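4.2 Collecting demonstrations by remote control

All demonstrations were recorded at the Edotdale site over two periods, the first in January and the second ending in September 2023. The operator moved a leader arm by hand, and the follower arm copied its joint positions. We call this setup Sulow in the rest of the paper. We did not use hand guiding (moving the follower arm directly) for the final set, as the operator's hands entered the wrist camera view in most of our early trials and the policies learned to depend on them.

Each demonstration starts with the arm in a fixed rest pose and ends when the operator presses a foot pedal. The operator was told to work at a steady pace, to avoid stopping in mid-air, and to try a failed grasp again without going back to the rest pose. Retries were kept. Removing them made the training set cleaner but gave policies that froze after a first missed grasp, an effect also seen by Rácz on a smaller set of rigid objects.

We recorded 1087 demonstrations. Of these, 963 passed review and were used for training. The remainder were dropped for lost camera data, a pedal pressed too early, or contact forces above the limit given in Section 3. Review was done by one person (Krisztina Sipos), who had not operated the arm. A second pass over 47 demonstrations drawn at random led to no change in the labels.

Soft and hanging items took the most practice. A paper bag held by its handles swings and turns after the arm stops, so the pose of the bag cannot be read from the pose of the gripper. Operators tended to slow down before release, and this slowing is present in the recorded actions. We left it in place. The wall and floor coverings of the enclosure were patterned on purpose, to keep the policy from relying on a plain background (Figure 4).

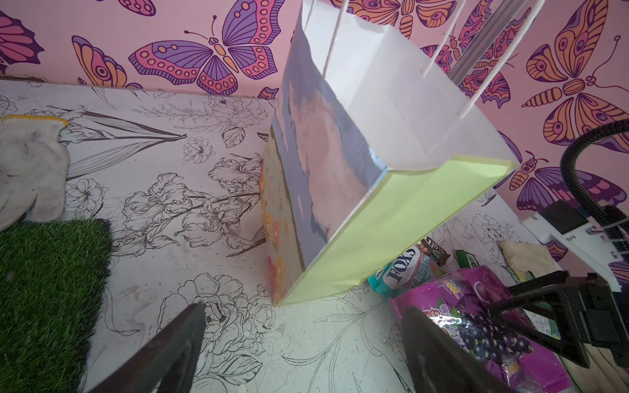

Figure 4. Wrist camera view with a paper bag hanging by its rope handles; packaged snacks and a work glove lie on the floor of the enclosure.

Actions were stored as target joint angles plus one value for gripper opening. Storing the leader arm's targets gave better results than storing the measured follower positions, mainly in tasks with contact, where the two differ by the amount the operator is pushing. The Rustico baseline was trained on the same 963 demonstrations with its own action format, converted offline. Both policies were trained with the same image crop and the same random seed. Results for held-out items are given in Section 5.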